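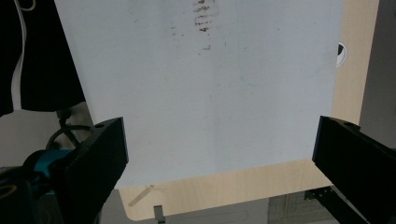
The gripper open over the marked board on the bench, Wednesday morning.

Gripper week in the Ilwood workshop

If you heard cheering from the back room on Wednesday, it was us, and it was over a pair of fingers! Our gripper had been closing a touch crooked since early May, with the left finger arriving before the right, and thin things like card kept twisting as it took hold.

Nanami Imai and Tobias Tran took both fingers off, cleaned the seats underneath and found a smear of old glue behind the left one (mine, I'm afraid, from the label job). They refitted the pair, nipped up the screws a little at a time, side to side, and then ran 510 open-and-close cycles over lunch while the rest of us ate sandwiches and listened for clicks. Not one! The tips now meet evenly, and it picks up a single sheet of card without a wobble, which I could happily watch all afternoon.

A few things if you're using it this month. Please wipe the contact faces with a dry cloth before you start, and leave the finger screws alone unless you've spoken to Nanami. The old grey-white board is staying as our practice surface, so carry on using it. Junpei Honda has put a spare set of screws in the Trunov drawer, and the next check is due after 2309 cycles. Tobias would love some company for that one, so do give him a shout.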